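# Delulen #1 – anyone else picked it up yet?

**inkwell_moth** – Jun 6, 2018

Right, I've read it twice now and I need people to talk to, because my brother only reads football annuals.

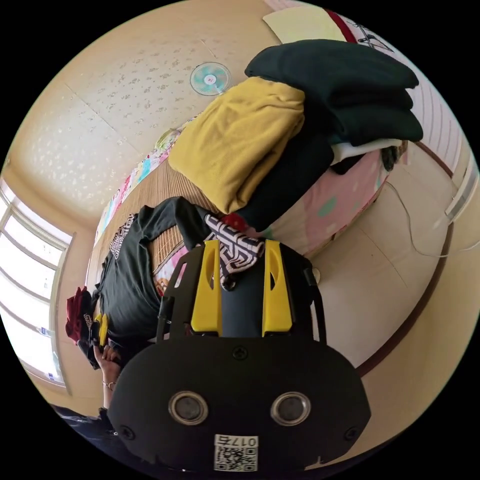
So I went in knowing next to nothing. I liked Lâm Đoàn's art on Tosbridge (the first arc anyway, before it got all murky) and that was enough for me to add it to my pull list. And wow, the opening! Four pages without a word of dialogue, just the ferry coming in and Mement standing there on the jetty with her coat on fire. I actually said "oh" out loud on the bus.

No spoilers past page 16 please, I know some of you only get your parcels later in the week.

---

**gutterspace**

Got mine this morning. Art's lovely, agreed. Story, I'm not sold. We've had the hero who can't remember her powers so many times, and calling her Mement is laying it on a bit thick.

---

**PaperRoundPete**

> calling her Mement is laying it on a bit thick

It's a comic about a woman who sets fire to things by forgetting them, mate. I don't think subtle was on the table.

I loved it. Best first issue I've had since Tosbridge, and I'll say it, the *second* arc of Tosbridge was better than the first.

---

**inkwell_moth**

Pete, no. The second arc was three issues of people talking in a lighthouse!

---

**PaperRoundPete**

And what talking it was.

---

**hattie_longbox**

Can I ask about the villain? I wasn't sure if Navaratnam is meant to be the same Navaratnam who ran the harbour in Tosbridge, or a relation, or what. Same eyebrows, same awful cane. But he'd have to be ancient by now, as the newspaper Mement picks up makes it years later.

---

**gutterspace**

Same bloke, I reckon. Which is my other grumble – if you haven't read Tosbridge, that last panel does nothing for you. My partner read it cold and asked me who the old man was. A number one shouldn't need homework.

---

**inkwell_moth**

Hm, I half agree with that. I got a proper shiver from it, but I've got the trades on the shelf. A line on the inside cover would have sorted it.

Hattie, I'd say grandson. Look at his left hand when he signs the ledger, the ring's on the wrong finger.

---

**hattie_longbox**

Just went and checked and you're right about the ring! Still could be an art slip though. Đoàn lost track of which eye had the patch all through Tosbridge.

---

**PaperRoundPete**

Did anyone get the black cover? My shop said only 1000 printed and they'd been sent one copy, already promised to someone. I'm not paying silly money for it but I'd like to see it.

---

**gutterspace**

Saw it in the window at mine. Plain black with the title in shiny black. You're missing nothing, spend it on chips.

Is it monthly, by the way? I'd heard the collected edition was down for September, and that seems quick.

---

**hattie_longbox**

Every fortnight till the end of the arc, going by the letters page. Four issues, then a break.

---

**inkwell_moth**

Fortnightly! OK, I'm happy. I'll put up a fresh thread when #2 lands, and gutterspace, you're coming whether you like it or not.

---

**gutterspace**

Oh, I'll buy it. I'll just moan the whole way through.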